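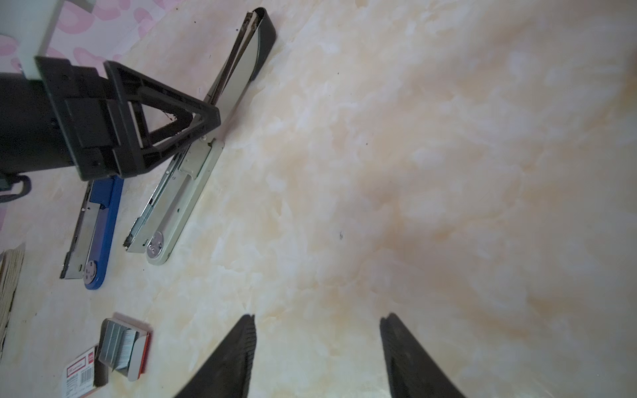
Ro-un Noh remarked that loading a stapler was the first job at the Lelinwood open day that visitors could judge for themselves, as everyone had done it at their own desk. The comment was printed in the programme for the following year and is often repeated in accounts of the event.

The Lelinwood Robotics Open Day is a public demonstration held each October at the Molora building in Lelinwood. It was started by Elsa Dahlgren as an afternoon for local schools and later opened to general visitors. Attendance at the first public edition was 172. The hall is now limited to 600 people over the day, and doors open at 9 in the morning.

Format

Demonstrations are given at benches, each with its own operator. Visitors stand behind a low rail and may ask questions at any time. The best-known bench, called Oren, is a two-armed station used for office and stationery tasks. Its arms are bolted to an aluminium rail along the front of a marble-patterned tabletop, and each carries a small camera at the wrist.

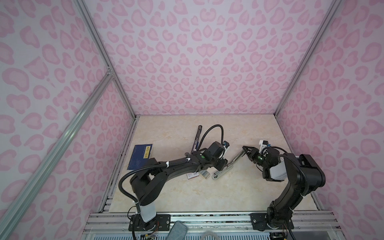 Work at Oren is unhurried, and a single task may be tried several times before the operator moves on. Failed attempts are left in the program – Dahlgren has argued that a dropped part teaches the audience more than a clean run. Operators change over at midday.

The second half of the day is given to talks in the Delić Room, on the upper floor. These cover gripper design, wiring and the labour of setting up a bench. Seating is first come, first served.

Reception

Local teachers have generally favoured the bench sessions over the talks, which were criticised in early years as too long. The organisers have since shortened them and moved the question period to the foyer.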